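Bultora Short-Stay Hosts, minutes of the September get-together

Held 9th September in the back room at the Viltow Street library. I took the notes again, so if I've mangled what you said, send me a message and I'll fix it before these go in the binder.

Last meeting's minutes
Read and approved. One correction: the parking permits run out in January, and I had written June. Sorry! I've changed it on the website too.

Money
We have $1,000 in the account after paying for the printed welcome cards. There was a fair bit of talk on whether to put it toward a shared carpet cleaner or keep it for the winter, and I have to say I was on the carpet cleaner side (my rugs are a disgrace). We voted 8 to 4 to keep it for now and look at prices next time.

Laundry
This one took up most of the evening. Dullik Linen is raising its pickup charge and a lot of us are thinking about going back to doing sheets at home. I said I'd be happy to, as long as someone could teach me to fold a fitted one. The members who have already switched say the washing is easy and the drying is what gets you, especially with two checkouts on the same morning. We agreed that anyone staying with Dullik should ask for the old rate in writing through the end of the year, and I'll draft a letter we can all use.

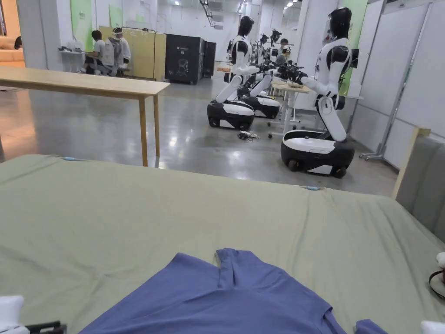
We also went back and forth on how many sets to keep per bed. I've always had two and lived dangerously. Most people in the room have three, and one host on Yorath Hill keeps four, which sounded like heaven to me, closet space permitting. No rule was made. It'll go in the tips sheet as "three if you can."

Things guests leave behind
Chargers, mostly, and single socks. We settled on holding items for 4 weeks, with the guest paying postage if they want something mailed. After that it goes to the thrift store on Yorath Hill. Clothes are to be bagged with the checkout date written on the bag. Please do write the date, I have a whole shelf of mystery sweaters at home.

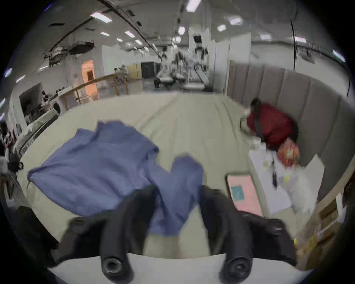

A blue garment on the bed, with a red bag by the gray headboard.

Trash days
The city has moved recycling pickup on the north side of Viltow Street. Check your house books, guests do read them (well, a few do). I'll bring the new schedule next time, along with fresh labels for the bins.

Any other business
The coffee urn is leaking again. I'm taking it home to have a look at the tap, and we'll manage with a couple of thermoses until it's back. Snacks next month are on the Yorath Hill group, and there was a very loud request for the lemon bars.

Same room next month, same time. Please stack your chairs before you leave.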